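Print this page | E-mail this page

Sorting twenty years of appliance paperwork
Posted in March by the author

The filing cabinet in the spare room reached capacity in January. It held manuals, warranty cards, receipts and a fair amount of paper with no identifiable purpose. I have now worked through it, and the method may be of use to anyone with a similar drawer.

The first pass was by object. If the object had left the house, its paper went into recycling. This removed the Zultirer dehumidifier (two manuals, one in Danish), a clothes dryer and a set of halogen downlights. I had been keeping the dryer's wiring diagram through two changes of dryer.

The second pass was by type. For each surviving appliance I kept the proof of purchase, the installation sheet and any drawing with dimensions on it. User guides went, provided the manufacturer still had a legible copy online. Bonine does, for everything back to the first model. Lellar has a search page that returns nothing for the rangehood, so the rangehood guide stayed.
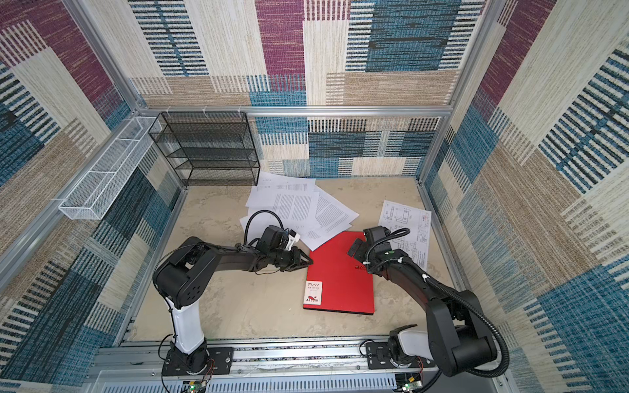 Thermal receipts are a separate problem. The coating fades with heat and light, and plasticiser in cheap plastic sleeves speeds it up. Of the receipts I had stored in sleeves, most were blank. The ones folded inside ordinary envelopes were still readable. I scanned those at 600 dpi in greyscale, which is more resolution than the print deserves, but the files are small and I did not want to do it again.

File names follow a fixed pattern: room, appliance, maker, document type. Dates go inside the file properties. I tried putting the date first and the folder became impossible to browse, as I can never remember what year we bought anything. The index is a plain text file. It lists the serial number against each entry, and writing those down meant lying on the laundry floor with a torch — the Thoroddsen pump has its plate on the underside.

The pump also turned up the only real error. Its card gave the model as 3244 and the plate says 3396. The two take different seals. I had ordered the wrong kit at least once on the strength of that card, and the kit is still in the shed. 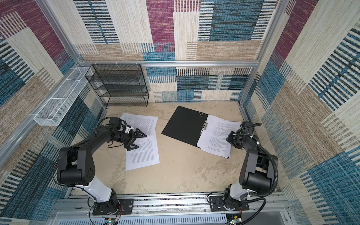 Patchwork pattern in cream, tan, magenta and teal.

What remains on paper fits in one drawer, in manila folders labelled in pencil. Pencil does not fade and can be corrected. Anything larger than A4 is folded once, print side in, and goes at the back. House plans are in the hall cupboard and will be dealt with in winter, along with the council correspondence about the easement.

The rangehood guide has since been scanned too. If anyone has the installation sheet for the older Lellar, the narrow one with the side vent, I would like a copy.

Contact | Copyright remains with the author | Back to top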